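零食换水果，先别急着鼓掌 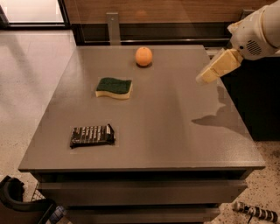
行政与后勤部 · 员工通讯

上个月的全员邮件里有一句话，说从明年起茶水间将“全面升级为健康补给点”。邮件附了供应商Lerken的方案，一共二十多页，封面上写着“让每一次起身都成为充电”。我把它从头到尾看了一遍，看完之后最大的感受是饿。

先交代一下方案的内容，免得没点开附件的同事误会。现有的饼干、能量棒和速溶咖啡逐步撤下，换成每天早上配送的当季水果，外加一种叫Grurnia的“功能性坚果杯”。三个楼层各设一个补给点，老厂区那边暂时不动。费用由福利预算出，不从工资里扣，这一点人力那边已经书面确认过，大家不用再问了。

我不反对水果。橙子、苹果、香蕉，放在那里我也会拿。我怀疑的是方案里那些跟着水果一起端上来的说法。

第一处让我停下来的是第六页。上面写着，试点单位的员工“下午精力评分显著提升”。显著是多少，没有写。评分怎么来的，脚注里倒是说了：试点结束后发了一份问卷，请大家回忆自己在试点前后的状态。也就是说，同一个人在同一天，先给两个月前的自己打分，再给现在的自己打分，中间还刚吃完公司请的水果。换了谁都会把后一个分数写高一点。我自己填过这类问卷，知道那种不好意思写“没感觉”的心情。

回收的问卷是327份。参加试点的有多少人，方案里找不到。我写信去问，Lerken的客户经理回得很快，也很客气，说实际参与人数是1145人。剩下的八百多人没有交问卷，他们是觉得没变化，还是根本没去过补给点，谁也说不清。方案里的柱状图画得很高，纵轴从七分开始。

第二处是“减少病假”。这一条在方案里占了整整一页，配色很好看。可是试点从春末做到夏天，对照的却是前一年的冬天。冬天感冒的人多，这件事我们部门负责订口罩的同事最有发言权。拿夏天的病假去比冬天的病假，就算茶水间里只摆一盆绿萝，数字也会下降。

我把这两点写成一页纸交了上去。得到的答复是，供应商的数据“仅供参考”，公司决策主要看员工反馈。那我们就来看员工反馈。

五月份做过一次茶水间意见征集，不知道还有多少人记得，就是电梯口贴二维码的那次。收上来的意见我全部读过，现在还存在共享盘里，文件名叫“茶水间意见_汇总_最终_再改”，有兴趣的可以去翻。提得最多的一条是微波炉太慢，排队排到一点钟还热不上饭。其次是三楼水池堵，洗碗要端着碗下一层楼。再往后是洗碗海绵没人换，有一位同事的原话是“那块海绵的工龄可能比我长”。要求增加水果的也有，不过排得比较靠后，有几条还附带了条件，说希望放能直接吃的，别放要用刀切的。

至于能量棒，没有一个人要求撤掉。写到它的几条意见都是希望多补一点，尤其是晚上。仓储和客服两个组有夜班，夜里十点以后楼下便利店关门，自动售货机又只收硬币，一条能量棒对他们来说就是夜宵。方案里的水果早上九点送到，到下午基本剩几个磕碰过的，等夜班的人来，篮子多半已经收走了。这件事方案里一个字没提，我猜写方案的人没有上过夜班。

再说价钱。目前每个补给点每月的零食费用是200元上下浮动不大的一笔小钱，用过的人都知道，也就够买些散装饼干和常规的几样。Lerken的报价单按“人次”计算，人次又按门禁刷卡数估算。我上午进进出出领快递，刷了好几次卡，按这个算法，我一个人就消耗了好几份水果。我问过能不能改成按实际配送量结算，对方说可以谈，但要先签约。先签约再谈结算方式，这种顺序我做采购这些年见得不少，结局一般都不怎么样。

有人会说，健康总归是好事，何必这么较真。这话我也听过不止一次。前年推站立办公桌的时候，说的也是健康总归是好事。桌子买回来，最初那阵子大家站得整整齐齐，后来升降按钮被文件盒挡住，再后来有两张桌子坏在半高的位置，坐着嫌高，站着嫌低，如今用来放打印纸。再往前还有那个叫Galindo的冥想应用，公司买了一年的团体账号，续费时查后台，活跃用户只有2个，其中一个是负责开通账号的同事，另一个是我，我是登录进去找退订按钮的。

我翻这些旧账，是希望这次能先小范围试一试，试的时候把该记的东西记下来。Abundio Arriaga在计划组，平时管排班，对数字比我有耐心，他看完方案以后提了几个具体的做法，我觉得都可行，征得他同意抄在这里。

先在二楼试，其他楼层照旧，这样至少有个能对照的地方。试之前就把问卷发下去，别等试完了让人回忆。每天收篮子的时候记一下剩余重量，连续记满一个季度，浪费多少一目了然。夜班单独留一份，品种由夜班的人自己定，他们想要能量棒就给能量棒。结算按配送量走，写进合同。

这几条里，目前得到明确答复的只有夜班那条：保留现有零食，由当班组长登记领用。其余几条，行政这边说“会纳入考虑”。我会继续问。

顺便讲一下Grurnia坚果杯，因为已经有好几位同事来问我能不能提前领。样品到了一箱，放在我座位后面。口味尚可，偏甜。包装上写着“支持专注力”，我吃完以后继续核对发票，还是把同一张核对了两遍。配料表里有花生和腰果，对坚果过敏的同事请特别注意。如果这个产品最后真的进了补给点，我会坚持让它单独摆放，并且贴上醒目的过敏原提示，这一条没有商量余地。想试吃的可以过来拿，一人一杯，吃完请给我一句实话，好吃难吃都行，别写“元气满满”。

还有人问，供应商能不能换。采购这边目前收到的另一份报价来自Grurkwood，他们只送水果，不送口号，方案一共三页，其中一页是送货时间表。价格是否更低还要等他们把运费拆开写清楚，现在下结论太早。我对他们的疑问在于冷链，夏天送来的葡萄是什么状态，要到夏天才知道。两家的完整报价谈定之后会放进共享盘，所有人可看。

最后是几件已经定下来的小事。三楼水池的疏通已经报修，物业答应更换整段下水管，施工期间请使用四楼水池。微波炉增购申请批了，型号还在选，优先考虑功率大的，外观好不好看不在考虑范围。海绵从本月起每周更换，用旧的请直接扔掉，不要放回水池边上“再撑一撑”。冰箱里没有写名字的饭盒，周末前会清理，写了名字但长了毛的也会清理。

对水果方案有意见的，不管赞成还是反对，请在2025年11月15日之前发到行政与后勤部的公共邮箱，标题写“补给点”。如果你参加过Lerken在别的公司的试点，哪怕只是以前的同事跟你提过一嘴，也请告诉我当时篮子里下午三点还剩什么。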